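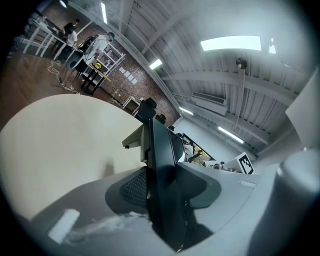

The hand-held gripper in use at the Grønli workroom.

Grippers at Grønli: staff questions

Why are we using hand-held grippers?
The Winmont line will take over some picking and sorting. Before it does, it needs a record of how people do the work — your grip, your pace, the order you do things in.

Will my job change?
Some tasks will. Packing and returns stay with the current crew. Heavy lifting moves to the line first, starting in January.

Are positions being cut?
No positions at Grønli are being cut in this stage. Any later change goes to the labour reps before a decision is made.

Do I have to take part?
No. Tell Idun Fjeld and you'll stay on your regular station at the same pay.

How long is a gripper shift?
Two hours at most, with a break after the first. If your wrist gets sore, stop and report it.

Can my supervisor use the recordings to rate me?
No. They go to the Winmont project only.

Who do I ask about retraining?
Gøran Vik. There are three paid courses, and you can apply for any of them.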